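The Dishwashing Club

By the time the first students get to the lab at Geltwood, Oana Zamfir has already dropped a bowl. She holds up the dustpan to show them. "One down before four o'clock!" she says, and the room cheers, and somebody adds a tally mark to the sheet taped inside the supply cabinet. The sheet is headed BROKEN BY HUMANS. Its neighbor, BROKEN BY ROBOTS, has a longer row of marks, but the gap has been closing all summer.

Geltwood's robotics club used to build the machines most school clubs build: wheeled things that shoved boxes, flung foam balls and fell off ramps. They did well with them, too. Then Zamfir, who teaches physics and has run the club from the start, came back from a break with a question she could not shake. Why could a teenager program a robot to shoot a basket from across a gym, when the same robot would be helpless in front of a sink full of dishes?

"I asked them what chore they hated most," she says. "It wasn't even close."

So dishes it was. The project is called Flevlow, a name that came out of a late-night group chat and that every member will explain to you differently. The goal sounds small. Two robot arms, working side by side, should be able to load and empty a dish rack without a person reaching in to help. Anyone who has watched the club at work for an afternoon knows how big that is.

Think about what your hands do when you put a plate in a rack. You tilt it a little, you feel for the gap between the wires, you let it settle, and if it catches on something you wiggle it until it drops. You do all of this while talking to someone over your shoulder. The students have had to work out each of those moves, and they talk about them the way other kids talk about skateboard tricks. There is the tilt, the drop, and the much-feared double, when two plates come up together.

Much of the learning happens by steering. A student guides the arms through the job by hand controls while the computer records every motion, and those recordings are what the software studies later. Each run is called a take. The club set itself a target of 1,000 takes in July, blew past it, and kept going because they were having too good a time to stop. The count now stands at 2,626.

Not all of them are good, and the arguments over which to keep are some of the liveliest in the room. Does a take count if the plate went in crooked but stayed up? What if the driver paused to sneeze? One faction, the strict one, would throw out anything clumsy. The other says real kitchens are clumsy and the robot had better get used to it. Zamfir lets them fight it out, then makes both sides test their idea. In the last round, the software that learned from the messy takes recovered better after a bump, and the strict faction took it with more grace than I would have at sixteen.

The names are part of the fun. The left arm is Dobre and the right arm is Estis, and the students speak of them like teammates with known strengths. Dobre gets the bowls. Estis gets most of the plates, and plates are where the glory is.

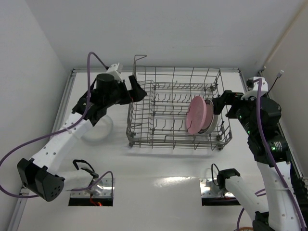 Estis, at right, grips a pink plate and a white one in the dish rack. A glass bowl sits near Dobre.

Watching a good take is oddly gripping. The chatter dies away, people lean in, and a plate going into a wire slot gets the kind of groan or yell you would expect at a ball game. I found myself yelling along by the second one.

Next comes the hard part, a test day when the arms will run with no driver at all. The club plans 500 tries, split over several afternoons, with plates the software has never seen. In a short trial run of 100 they managed 73 clean loads, and the number is written on the whiteboard with a box around it and three exclamation points.

Zamfir would like to see it go higher, but she is in no hurry. She has a stack of thrift-store saucers to unpack, and the students are already arguing over who gets to drive first.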